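Zu Besuch bei Joneck: Wie ein Lernsystem zu seinen Beispielen kommt

Der Tag der offenen Tür bei Joneck beginnt im November um 14 Uhr in einem Raum mit Bildschirmen und Eingabegeräten. Eine Werkhalle gibt es an diesem Standort nicht. Die Arbeitsgruppe sammelt Beispiele für ein lernendes Steuerungsmodell, und zwar vollständig in der Simulation. Wer hier arbeitet, führt die Arme eines virtuellen Roboters von Hand durch eine Aufgabe, und die Software Tumport zeichnet jeden Durchgang auf.

Wir waren eine Gruppe von 6 Personen und durften zunächst an einer der beiden Stationen zusehen. Gezeigt wurde die Wohnungsumgebung, in der es an diesem Nachmittag um Türen und Klinken ging.

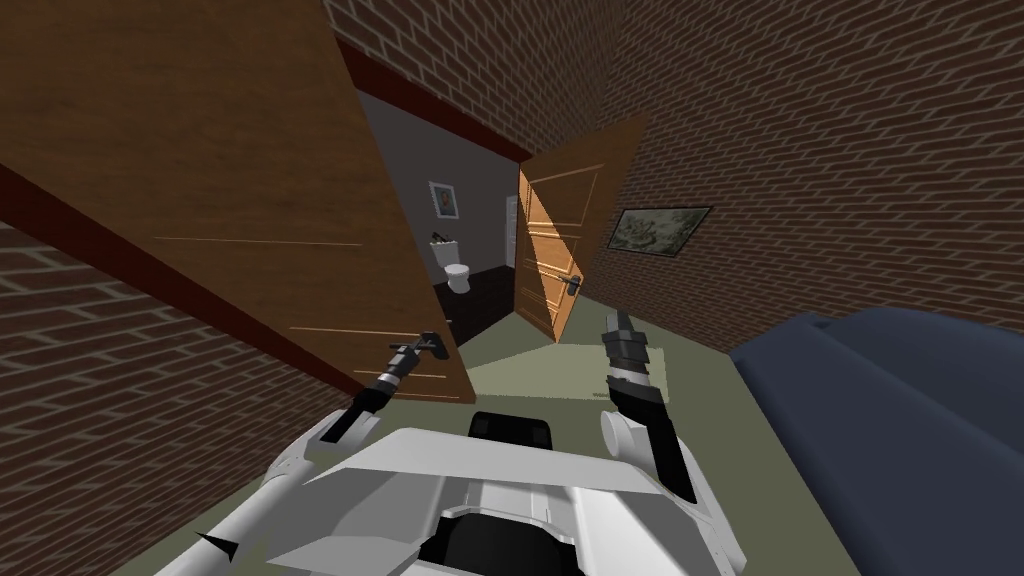

Der linke Greifer an der Klinke, dahinter das kleine Bad der simulierten Wohnung.

Eine Türklinke ist für das Modell ein brauchbares Übungsobjekt. Der Greifer muss an die richtige Stelle, und danach bewegt sich der Gegenstand nur noch auf einer festen Bahn. Bedient wird mit zwei Handgriffen, einem je Arm. Geübte Kräfte schaffen nach Angaben von Joneck bis zu 500 Durchgänge in einer Arbeitswoche, verwertet werden davon nicht alle. Aussortiert wird, was zu lange dauert oder mit einer Kollision endet.

Die zweite Station heißt intern Sistex und zeigt die Aufgaben aus der Nähe. Neben der Übersicht läuft ein Bild vom Greifer, das die Bedienenden für die letzten Zentimeter brauchen. Man gewöhnt sich erst daran, denn auf den dunklen Flächen ist wenig Zeichnung, und Abstände lassen sich schwer schätzen.

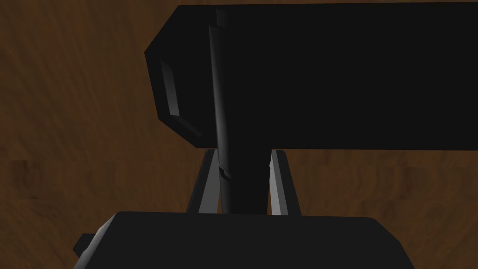 Nahansicht vom Greifer: die beiden Finger, dazwischen der dunkle Stab.

Auf Nachfrage erfuhren wir, dass für jede Aufgabe 2,000 verwertbare Beispiele angestrebt werden. Zu jedem Durchgang speichert Tumport die Bilder, die Gelenkstellungen und die Eingaben der bedienenden Person. Auch die Korrekturen bleiben drin – ein Zögern oder ein zweites Ansetzen gilt nicht als Fehler. Die Ausgangslagen werden zwischen den Durchgängen leicht verändert, damit das Modell nicht eine einzige Bewegung auswendig lernt. Für die Durchsicht setzt Joneck ein Werkzeug der Firma Boyer ein, in dem sich Aufnahmen Bild für Bild vergleichen lassen. 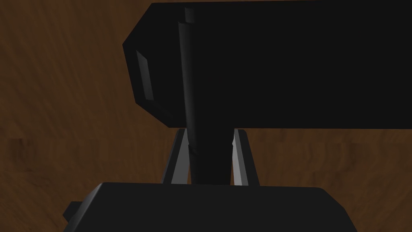 Text: Léonie Carré

Am Ende durften die Gäste selbst an die Handgriffe. Ich habe zwei Versuche mit einer Tür gemacht. Beim ersten rutschte der Greifer von der Klinke, beim zweiten ging sie auf, allerdings langsam und mit einem Anstoß an den Rahmen. Beide Durchgänge wurden nicht übernommen.

Offen blieb die Frage, wie gut sich das Gelernte auf echte Geräte übertragen lässt. Dazu wollte Joneck keine Zahlen nennen, die Versuche laufen noch. Der Rundgang endete gegen 16 Uhr, Kaffee gab es im Flur vor dem Stationsraum.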